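*Notes for week 7, updated Monday, March 16, 2020. Bring these to class on paper if you can, because I'll ask you to scribble on them.*

Last week we got as far as the loom itself, and I promised I'd slow down and talk about pattern. So this handout is all about color order: how people decide which threads go where, and why a small change at the edge of the warp can make a whole cloth look different. I get a bit carried away with this topic (you've noticed), so skip ahead if you need to.

## Warp first, always

Start with the warp, the threads that run the long way. Once they're on the loom you're stuck with them. You can change your mind about the weft every few minutes if you like, and I usually do, but the warp is a decision you live with for the whole piece. My first big one had 889 ends and I threaded two of them in the wrong order right near the middle. I saw it after a foot of weaving. I kept going, and that cloth is now a curtain in a room I don't use much!

When you plan a warp, write the color order as a list: so many dark, so many light, and so on until it repeats. We call that list the sett in tartan weaving, but be careful, the same word also gets used for how close together the threads sit. The reading packet from Trilley uses it both ways, sometimes on one page. I've marked the confusing ones in pencil in the library copy.

## Stripes, checks and plaids

If only the warp changes color, you get stripes. If the weft changes too, you get blocks, and now things get fun. Take 12 dark and 12 light in the warp, then do the same in the weft. You'll end up with solid dark squares, solid light squares, and squares where the two cross and blend. Your eye reads that blend as a third color, even though you only bought two cones of yarn.

Try it on squared paper before Thursday. Color it in with two pencils and then hold it at arm's length. Up close it's little dots, and across the room it turns into a flat middle shade. The Skakari sample blankets do this beautifully, and I'll pass two of them around, clean hands please.

A plain weave gives you a speckled blend. A twill gives you slanted lines, and most of the checked shirts you own are probably one or the other. Go look in your closet with a magnifying glass. It's homework, sort of. 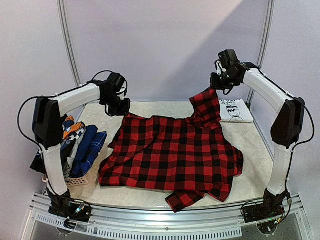 ### Two-color checks

The big, even kind is what most of us call buffalo check, and red and black is the pair everybody knows. The bands are equal both ways, so there's nothing to memorize, and it's what I'd pick for a first project. Look for the darker mixed squares where the bands cross and compare them with your pencil drawing.

### For next time

- Read the Cascombe chapter on color order, up to page 221.
- Finish one squared-paper draft in two colors, and one in three if you're feeling brave.
- Pick your yarn for the May project. Wool forgives you, cotton doesn't, and please talk to me before you buy silk.
- Bring a scrap of any checked cloth you don't mind pulling apart. We'll be unpicking an inch of it to get the thread order.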